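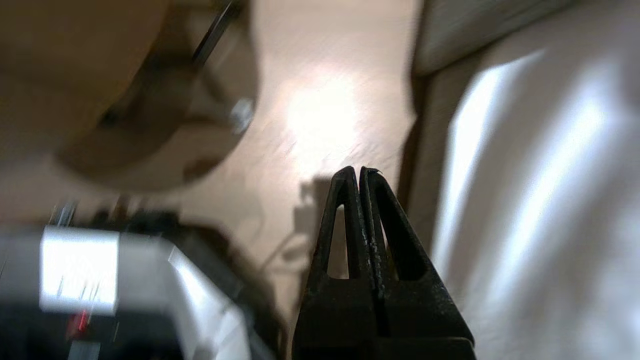 Gutik Skin & Body, staff meeting minutes

February 14, 2024, before opening, in the break room

Minutes by me (Nandini Rajan) because I lost the coin toss again. If I got something wrong, tell me and I'll fix it before these go in the binder. Ashwin Alva ran the meeting. Front desk and both treatment teams were there, and the two part-timers who work weekends called in on Ashwin's phone, which kept sliding off the napkin holder.

Last month's minutes

Approved, with one correction. I wrote that the steamer in room two had been serviced. It had been booked for service. It has since been serviced for real and the bill is on Ashwin's desk.

Waxing patch tests

We spent most of the meeting on this, so I'll try to get it all down.

Ashwin started by reading us the card we've been handing out, and none of us could agree on what it means. It says new clients need a patch test "a day or so" before a first wax or tint. Some of us have been reading that as the evening before, and at least once (me, I'm owning up) I let somebody come in at five for a tint the next morning at ten. She was fine, but that's not a day.

So the new wording is 24 hours, in numbers, no "or so." It applies to lash tint, brow tint, lash lift and any wax we haven't used on that person before. If a client has gone six months without the treatment, we test again. There was some back and forth about the six months. I wanted a year, because regulars do grumble, and the brow team wanted it every single time. Six months is where we landed and I can live with it.

The test goes behind the ear or inside the elbow, and it goes on the client's card the same day with initials. Please, please write which product and which shade. "Patch done, ok" doesn't help the next person at all. I pulled a stack of cards over the weekend and a good half of them said exactly that.

What to say when somebody turns up without one: we're sorry, we can do the test right now for free, and we'll move the appointment with no fee. We can offer a brow shape with tweezers in the slot so they don't leave with nothing. We do not do the tint anyway because they've had it "at another place a million times." Ashwin says if anyone gets shouted at over this, send the person to him.

Action: I'll rewrite the card and get it to the printer. Ashwin to change the text on the website.

Booking system

Konden is going up in price. We pay 68 dollars a month now and that plan is being dropped in March, so we either go up a tier or move to something else. The next tier has text reminders built in, and I'm very much in favor! I currently send those by hand from the desk phone between clients and I have typed the words "see you tomorrow" more than anyone should have to.

The part-timers asked if the new tier would finally let them see their own schedule from home. Ashwin thinks yes but will check. The desk team's complaint is that a facial and a patch test look the same on the calendar until you click on them, and can we please color them differently. Turns out you can do this already, under settings. I did it during the meeting. Patch tests are now orange.

Nobody wanted to move to a whole new system right before spring, so we're staying put for this year.

Action: Ashwin to call Konden, ask about staff logins, and ask if they'll hold the old price through the summer.

Retail shelf and the Rultotia order

The Rultotia cleansing balm is selling well, the toner is hardly moving, and we have more toner in the back than I've ever seen in one closet. I counted on Monday and it's 164 bottles. I think someone ordered by the case when they meant by the bottle. I'm not asking who. It's good for another year and a half, so there's no panic, but we do need the shelf back.

Ideas that came up:

Use it in the basic facial in place of the one we buy in gallons. The facial team will try it for two weeks and say if it's any good under the mask. Two of them thought it might feel tacky.

Put it with the balm as a set at a small discount. Everyone liked this one. Ashwin will work out a price that doesn't lose us money.

Give a bottle away with gift cards over a certain amount. We parked this until we see how the set does.

No more toner gets ordered by anyone, for any reason, until I say so. I've put a note on the order sheet.

We also talked about testers. The lip balm tester is a jar, people put their fingers in it, and I find that gross. The jar is gone as of today. We'll use the little disposable sticks, and those live in the drawer under the register. If you open a tester, write the date on the bottom.

Laundry and linens

The Bhat Street building has changed its rules on the shared laundry room. Our turn is now early mornings and after seven in the evening, no daytime loads. This is a pain, I know. The evening closer will start a load before cashing out and the morning opener will move it to the dryer. If you're both, you have my sympathy.

Oily sheets from massage get washed on their own, on hot, with the degreasing stuff in the green jug. Do not mix them with the face towels. We had a batch of headbands come out smelling like old almonds and I had to toss the lot.

The question of heated towels came up again. The cabinet needs to be emptied and wiped out every night, door left open. I found it shut on Saturday morning with towels still in it. I won't describe that.

Action: everybody read the sheet that I'm taping inside the linen closet door.

Late arrivals

We've never had one rule for this and it shows. From now on, up to ten minutes late, we do the full treatment if the next slot allows. Between ten and twenty, we shorten it and say so at the start, in a nice voice, before they're lying down. Past twenty we rebook, and the deposit carries over once. Only once!

I asked what happens when we're the ones running late, and I'm glad I did, because it does happen on Fridays. Ashwin said if a client waits more than fifteen minutes they get the hand treatment free. The desk should offer it without waiting to be asked.

Gift cards

Quick one. There is 404 dollars in unused balances from last year's paper cards, and the paper ones don't show up in Konden at all. So if someone comes in with a paper card, look in the red notebook, cross it off there, and then load whatever's left onto a digital card. Paper cards do not expire, no matter what the back of the old ones seems to say. The part-timers hadn't been told about the notebook. That's on me, sorry.

Training

The spring course on facial massage has places left. It's two Mondays in March. Ashwin will pay the fee for two people and the hours count as worked. Put your name on the list by the kettle by the end of next week. If more than two sign up we'll go by who hasn't had a course lately, so please don't be shy about it.

I said I'd run through the consultation form with anyone who wants it. There are three questions on there that almost always get skipped: current medication, retinol in the last week, and recent sun. Those are the ones we need most. Grab me any lunchtime.

Odds and ends

The music in room three is too loud in room four. Turn it down one notch.

Whoever keeps taking the good spatulas to the tint station, they belong to waxing.

The water cooler delivery is moving to Tuesdays.

Somebody asked about shoes. Closed toes, any dark color, sneakers are fine.

Holiday requests for the summer go in the planner in pencil and they aren't approved until Ashwin inks them.

There was cake left over from the birthday on Monday and it got finished during the gift card item.

Next meeting

Second Wednesday in March, same time, same room. On the list so far: how the toner trial went, the deposit amount for new clients, and whether we open later on one weeknight. Send me anything else and I'll add it. Someone else is taking the minutes.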